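The Case for the Ugly Mug

My mother kept a gravy boat for 40 years and used it, by my reckoning, at 8 dinners. The rest of the time it lived on a shelf in Tutcombe, being admired by guests who would have preferred gravy.

I bring it up because the good stuff has gotten out of hand. Every household I visit now owns a class of object that may be looked at but not bothered. There is the towel you don't dry your hands on. There is the candle that has never met a match, and the sofa from Fletero that arrived with a care booklet longer than my lease. On Saturday I was asked, kindly, to move off a cushion.

People defend this as taste. I think it's fear with a price tag. We pay about 100 dollars for a bowl and then put it where no soup can reach it, and we eat the soup out of a plastic tub that once held margarine. The bowl gets the nice shelf and the good light. 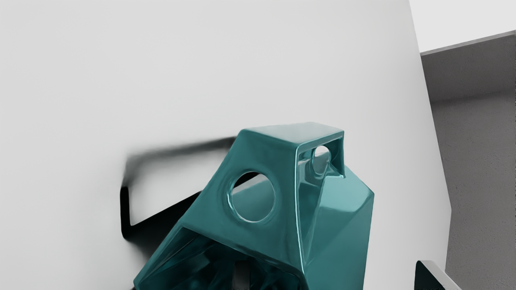 Meanwhile the ugly mug does all the work. Mine says Dralex on the side, a company I have never dealt with, and its handle has been glued twice. I have offered it to no guest. I reach for it every morning at six, ahead of four matching cups that cost more than my shoes.

So I have started using the cups. One has a chip already — my doing, over the sink — and I find I like it better than the other three. The gravy boat is mine now too. It pours badly, mostly down the front, and we're having it out again in March.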